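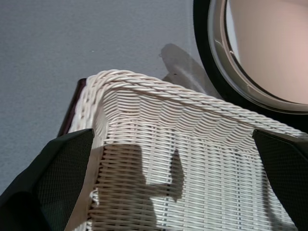

**Rim coming loose on a woven basket, glue or re-weave?**

posted by skoven_attic

Got a white wicker basket from the Rosura outlet, June I think. The twisted rim on one of my other ones (same shop, older) has popped at a corner and the strands keep unwinding. Tried white school glue, held for a day. It's used for bread so I don't want anything nasty near food. Is it worth fixing or do I just bin it? Paid 18 for it so not a tragedy. Also no idea if it's real cane or paper or plastic, how do you tell?

**Alun Watkins**

Wet a cotton swab, rub an inside strand where it won't show. Paper goes fuzzy. Plastic does nothing at all. Real cane darkens a bit, if there's no paint on it.

If cane: soak just the loose ends in warm water, half an hour, wind them back the way they want to go, tuck the tips under the next coil and clothespin it overnight. Then a dab of wood glue on the tips only. Don't soak paper!! Learned that one on my mother's sewing basket.

Put a cloth under the bread either way. Paint on these old ones can flake and you dont know whats in it.

**carkcombe_jo**

just buy another one, life's short

**reuter_h**

Alun's right but skip the clothespins if the strands are thin, they leave dents. I use strips of old tights, tied snug. If it's plastic, clear fishing line thru the rim every inch or so, pull tight, knot on the inside. Mine's been like that for years and gets hauled to the garden dialy.

Glue alone won't hold on plastic, tried three kinds.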